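Phone slides off everything, ends up on the concrete. Case ideas?

helero_h
Posted February 20, 2026

I work in a studio with a bare concrete floor and a big swirly mural, lovely to look at, murder on phones. Mine lives in a pink case, and I'm always setting it down on the floor while my hands are full.
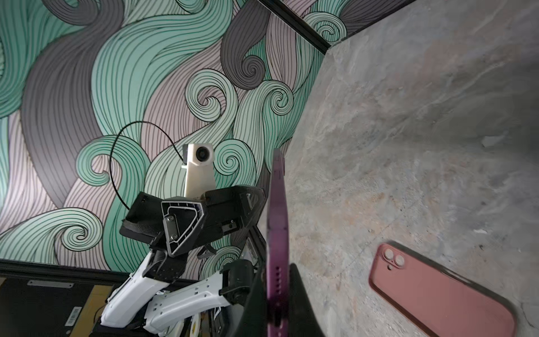
So my worry is grit. If I keep laying it down on concrete, will the screen get scratched even when it never drops? And is there a case that really helps?

busthorpe156
3 replies

Yes, it can! Concrete dust has sand in it, and sand will mark glass. Get a case with a lip that stands up past the screen, plus a glass protector. Sweep first too (boring, I know).

Ullavham
just put a rug down

horrocks_362
I had the same floor for years and ended up sealing it last July. Way less dust now. A cheap hook-on pouch for the phone helped even more, I wear it all day and forget it's there.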